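Speaker notes: Folding on the bed, a method for soft laundry
Skiltonel home skills evening, Eddale hall
20 December 2025
Running length: 50 minutes including questions

Before starting

Handouts on the chairs. Water on the lectern. Check that the people in the back row can see the demonstration table. The table stands in for a bed and is narrower than one, so say so early. Two pairs of sweatpants, one T-shirt and one zip jacket go in the basket under the table, unfolded.

Slides are numbered in the lower right corner. If the projector drops out, continue from the handout, which follows the same order.

1. Scope

The talk covers soft casual clothing: sweatpants, loose trousers, T-shirts, light jackets. It does not cover shirts with collars, suits or bed linen. Ferrand has a separate session on linen in September and the sign-up sheet is at the door.

The work surface is a made bed. Most homes have no table large enough to lay out a full leg length, and a kitchen counter is usually too narrow for the purpose. A bed is wide enough, at a workable height for most adults, and close to the drawers where the clothes end up.

The drawback is softness. A mattress gives under the hand, so a crease cannot be pressed in firmly. The method allows for this by using few folds and smoothing with the flat of the palm.

2. Preparing the surface

Pull the bedspread straight. A wrinkle in the cover carries through thin fabric and makes the garment look uneven when it is not. Quilted covers are good for this work. The stitching gives some grip and garments slide less than they do on a smooth duvet cover.

Work on a cover that contrasts with the clothes. Black on a white floral cover is easy to read: the outline of the garment is clear and so is any leg that has twisted. Dark on dark needs more light.
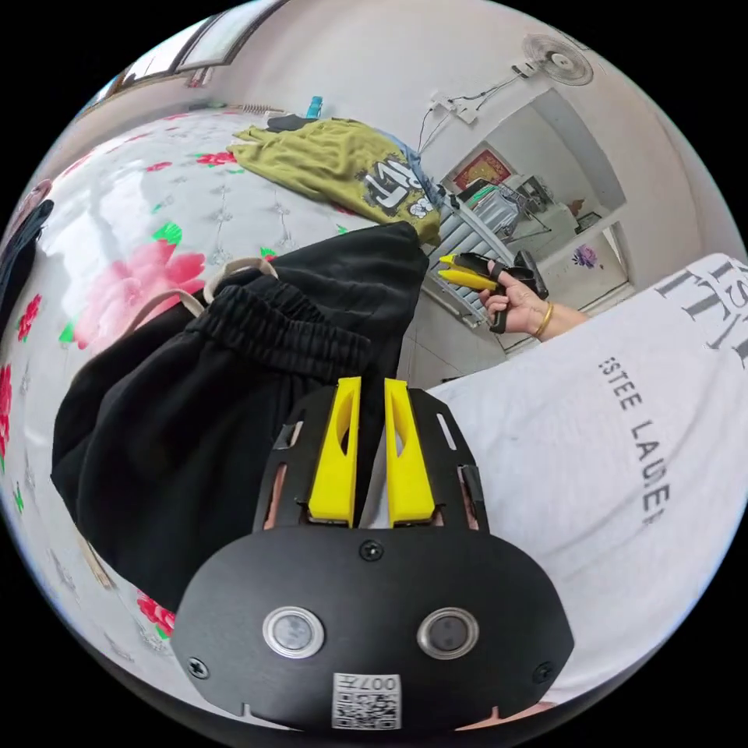 Should the drawstring be tied before folding?

Leave it untied and tuck both ends inside the waistband. A knot makes a lump in the center of the fold, and the lump transfers to whatever is stacked on top. If the ends tend to pull through, tie a single loose bow and lay it flat on the inside.

(Pause. This usually brings up drawstrings that have already vanished into the casing. Refer to the back page of the handout and move on.)

3. Elastic waistbands

A gathered waistband is narrower at rest than the hips below it. If the garment is folded with the band at rest, the hip fabric bunches on both sides and the fold will not sit flat.

Procedure: hold the band at the two side seams. Stretch it once to the width of the hips, then let it close slowly onto the surface. Smooth the fabric below the band downward, away from the elastic. Do not try to flatten the puckering of the band itself. It is built into the garment and will return.

Demonstrate on the first pair. Then ask someone in the front row to do the second.

4. Sweatpants, full sequence

Step one. Lay the pants front side up with the waistband at the far end and the legs toward you. Check that the inner leg seams are not twisted.

Step two. Lay one leg over the other. Bring the crotch point in so that the outer edge is a straight line.

Step three. Fold the cuffs up to the lower edge of the waistband.

Step four. Fold once more. For a shallow drawer, fold in three at this point instead of in half.

The common fault is at step two. If the crotch point is left out, the finished piece has a triangular corner and the stack leans to that side.

A second fault is working too close to the edge of the bed. The legs hang over, their weight pulls the waistband out of line, and the garment has to be laid out again. Move it toward the middle before starting.

5. Stacking

Stack by weight. Jackets and heavy trousers go at the bottom, T-shirts on top. Where two dark garments are close in color, put a patterned one between them. The edges are then visible and one piece can be taken out without disturbing the others.

Place the finished stack toward the head of the bed and keep the near half clear for work. Garments that do not belong in the stack, such as a jacket that will be hung, go beside it.
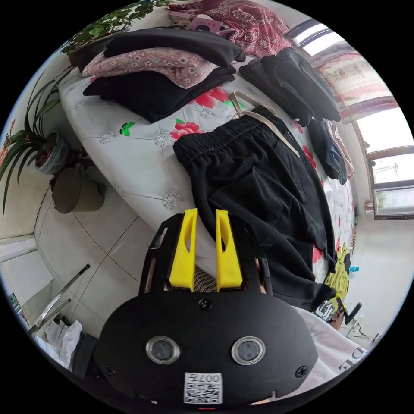

6. Jackets and zippers

Close the main zipper to the top before folding. An open zipper lets the two front panels move independently and the sleeves will not stay in place. Close the pocket zippers as well, after checking the pockets.

Lay the jacket face down. Fold each sleeve straight across the back, then fold the sides in by a hand's width. Bring the hem up to the collar. The pull tab should finish on the inside so that it does not catch on knits.

7. Drawers or shelves

Short section. Skip if running late.

On a shelf, set the fold facing out. In a drawer, stand the pieces on edge if the depth allows. The Stikex drawer dividers on the side table may be handled, but please return them to the box.

For shelves, keep to 4 pairs of sweatpants per stack. Above that the lower pairs compress and the upper ones slide.

8. Questions

Likely topics: hooded tops, children's sizes, clothes that are still slightly damp. For the last, the answer is to hang them and fold later.

Collect the handouts that are left on the chairs. The hall has to be cleared for the next booking, and the demonstration table goes back behind the stage curtain with its legs folded.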